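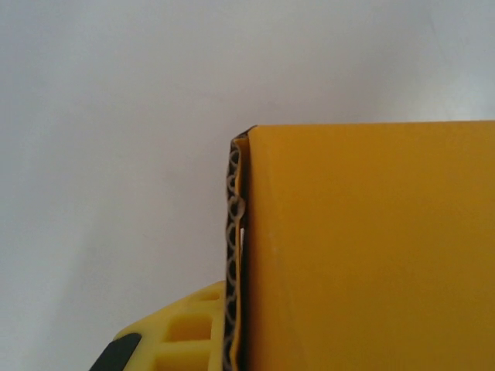 Filipa Tavares would like to see the failures. In a comment left under the results posted on 2025-07-30, she wrote that a success rate without a list of the misses is a sales figure, and that she had stopped reading at the second chart.

It's a fair complaint, and one that Jatden has had coming. The automation outfit spent much of the winter putting two grippers through the same set of picking jobs on the same arm, and the summary it has released declares a clear winner. The Prenum, a soft-fingered unit with a ribbed structure that gives under load, is said to have beaten the stiffer parallel-jaw Caldeira on cardboard, the material most warehouse customers care about.

The trial ran to 1077 grasps. That sounds like a lot until you read how they were split. Almost 900 were made on corrugated cartons, and what was left had to cover everything else: bagged goods, bottles, blister packs and a few odd shapes the summary doesn't name. Anyone running a mixed line will find very little here to go on.

Cartons are also where a compliant finger ought to look good. It spreads its contact over a panel and forgives a robot that turns up a few millimetres out of place. A rigid jaw closes where it was told to, and if the arm is off, it crushes a corner or misses. Jatden's own notes say the arm's calibration was redone before the Prenum runs and left alone before the Caldeira ones. The company calls the difference negligible. It doesn't publish the before and after numbers.

Solène Baudry, who led the tests, defended the order of work in a call last week. The calibration was due anyway, she said, and holding it off would have meant running on a setup they already knew was drifting. “You can always find something to redo. At some point you publish.”

Then there is the camera. Both grippers were tested with a small wrist-mounted unit feeding a Wakora controller, and Jatden makes much of how well the combination copes with plain surfaces. Blank carton faces are awkward for vision systems, as there's not much on them for software to lock on to, and the summary claims the controller got around this by looking for edges. Up close, a cut edge of corrugated board does offer plenty of contrast. Plenty of cartons arrive taped, wrapped or jammed hard against the next one, though, and the summary is silent on how the system went with those.

Carolina Louro has fitted grippers for packing sheds in regional Victoria for years and has no stake in either product. She was willing to believe the headline result and still wouldn't order on the strength of it. Her first question was about finger wear. The summary says the Prenum's pads were swapped every 300 grasps as a precaution, with no word on the state of the old ones. For a shed working two shifts, that could be a pad change before smoko.

“If they came off looking new, say so,” she said. “If they didn't, I'd want to know that before I bought a carton of spares.”

Price gets even less attention. The Prenum is described as “competitive”, with no figure given, and the cost of replacement pads isn't mentioned at all. The Caldeira's jaws are plain metal and were never changed during the trial, an advantage that got one line on the last page.

Some of the work is worth having. Jatden ran both units at the same arm speed, kept the lighting fixed, and put the same seven carton sizes in front of each. Vendor comparisons often don't manage that much. The raw logs exist, too. Baudry said they would be released in August once they had been tidied up, though she wouldn't say what the tidying involved or whether aborted grasps would stay in.

Beatriz Rebelo, replying to Tavares, asked for the untidied version. Jatden had not answered either comment at the time of writing.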